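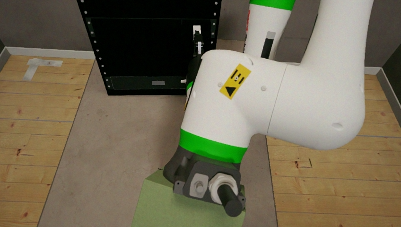 1. Introduction

Death notices are short, follow a set order, and are read closely by genealogists, local historians and the families named in them. This report describes a one-term student project on how the wording and structure of paid death notices changed in a single small-town newspaper, the Lonby weekly, over a period of several decades. The work was carried out by Soudabeh Azimi and Thijs Kuipers for the archives methods course and supervised by Hanneke Van Wijk.

The project had two questions. The first was which elements of a notice (age, cause of death, list of survivors, place of service, request for donations) appear in which years, and in what order. The second was whether a simple set of written rules could pick those elements out of the typed text well enough to be useful to the town library, where requests for family information are still answered by hand.

2. Source material

The notices come from bound volumes of the Lonby weekly held at the Stultstead library. The paper printed its notices on the second to last page of each issue until the page layout was changed, and after that on the inside back page. Notices placed by a funeral home and notices placed directly by a family stand in the same columns and are set in the same type. Only the closing line, which names the funeral home where there is one, separates them.

We sampled one issue per quarter. Where an issue was missing or too badly trimmed to read, the next issue in the volume was used. The sample came to 201 notices after removal of duplicates. A duplicate was defined as a second notice for the same person within the sampled issues, even if the wording differed. In those cases the earlier one was kept.

Three kinds of text were left out:

News obituaries written by the paper's own staff
Cards of thanks
Anniversary memorials ("in loving memory")

The line between a news obituary and a paid notice was not always clear in the oldest volumes. Casimiro Herrero, who looks after the newspaper collection, advised us to treat any item without a byline and in notice type as paid. We followed that rule throughout, although it probably lets in a small number of staff-written items.

3. Transcription

All notices were typed by hand. An early trial with text recognition software gave poor results on the older volumes, where the ink has spread and the letters e and c are hard to tell apart. Correcting the output took longer than typing from the page.

Spelling, punctuation and line order were kept as printed. Words broken over two lines were joined. Abbreviations such as "Mrs." and "Sr." were not expanded. Illegible words were marked with a question mark in square brackets, and a notice with more than two such words in the list of survivors was checked a second time against the volume.

Names of persons who could still be living were replaced by a code in the working file. The list that links codes to names stays at the library and is not part of this report.

4. Coding scheme

Each notice was divided into segments, and each segment was given one label. The scheme went through one revision. The first version had a single label for "family," which turned out to be too broad: a surviving spouse, a list of grandchildren and a list of relatives who had died earlier behave differently and changed at different times. The revised scheme has 9 labels:

Name and age
Statement of death
Birth and parents
Work and membership
Survivors, close family
Survivors, other
Preceded in death
Service
Donations and thanks

A segment could be as short as two words. Where one sentence carried two kinds of content, it was split at the comma. "He farmed near Stultstead, where he was born" was therefore coded as work and membership followed by birth and parents. 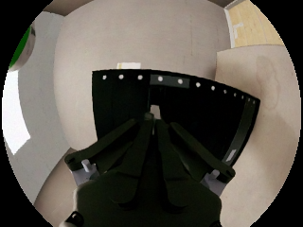 Both authors coded the first batch separately and then compared labels. Most disagreements concerned the boundary between close family and other survivors, in particular for stepchildren and for nephews raised in the household. We settled on the printed order as the guide - a stepchild listed among the children was coded as close family, and one listed after the grandchildren was not. After this rule was written down, the remaining notices were divided between us and each of us checked a portion of the other's work.

5. Results: structure

The earliest notices in the sample are very short. They give the name, the statement of death and the service, and usually nothing else. A list of survivors is the exception. In the middle years the survivors become the longest part of the notice, and places of residence are added after each name.

The "preceded in death" segment appears later than we expected. In the older notices, relatives who had died earlier were either left out or mentioned inside the birth and parents segment ("son of the late"). A separate sentence becomes common only when the notices in general grow longer. Once it is present, it nearly always follows the survivors directly.

Requests for donations show the clearest change. At first they occur only together with the words "no flowers." Later the two come apart, and the donation line stands alone at the end with a mailing address.

Work and membership is the least stable segment. It may come before the survivors, after them, or in two pieces with the survivors between. The family-placed notices vary more in this respect than those placed by funeral homes, which suggests that the homes worked from a form. No such form has been found in the library's holdings.

6. Results: wording

The plain verb "died" is usual in the oldest notices and comes back in some of the latest. Between these, "passed away" is the most common choice. "Entered into rest" is found almost only in notices that also name a particular church, and may reflect the habit of one minister or one funeral director.

Cause of death is seldom given directly. "After a long illness" and "suddenly" carry most of the information on this point. We did not try to match these phrases with death records, as that would have required permission we did not have.

Married women are named by the husband's full name in the early volumes, with the woman's own first name in parentheses or missing. This is a practical problem for anyone searching the collection by name. For the library's purposes we recommend that the index give both forms wherever the notice allows it.

7. Test of the extraction rules

The rules were written by Kuipers as a list of trigger phrases and were applied in printed order. "Survived by" and "leaves to mourn" open a survivors segment; a weekday name followed by a time opens a service segment. The working title for the rule set was Nijs, and it appears under that name in the project folder.

The rules did well on service and donations, where the wording is close to fixed. They did poorly on work and membership, which has no typical opening phrase. A recurring error came from place names. Cindness is both a township and a family name in this area, and the rules could not tell "of Cindness" after a person's name from a reference to the family. A short list of exceptions fixed the cases in our sample but would not hold for a larger one.

The survivors segments were found reliably, but splitting them into individual persons was harder. Older notices use commas where newer ones use semicolons, so a son, his wife and their town of residence run together. Gøran Løken, who read a draft of this report, suggested handling the early and late notices with separate rules. We agree, but there was no time to test this before the end of term.

8. Limitations

The sample covers one newspaper. Families in the eastern part of the township often placed notices in the county daily instead, and these were not examined. Paid notices also cost money by the line, and the price is not recorded in the volumes we used. Changes in length may follow changes in price as much as changes in custom.

Quarterly sampling misses seasonal effects. The winter issues carry more notices than the summer ones, and a poor choice of issue could shift the balance between funeral home and family notices in a given year.

9. Further work

The library holds some 1,000 further notices as loose clippings in envelopes, sorted by surname. Most carry no indication of the issue they were cut from. They could be coded with the scheme in section 4, but they would have to be placed in time by the service date or by comparison with the bound volumes. Herrero has set aside the envelopes for A through D as a first batch, and the reading room is available for this on Wednesday afternoons.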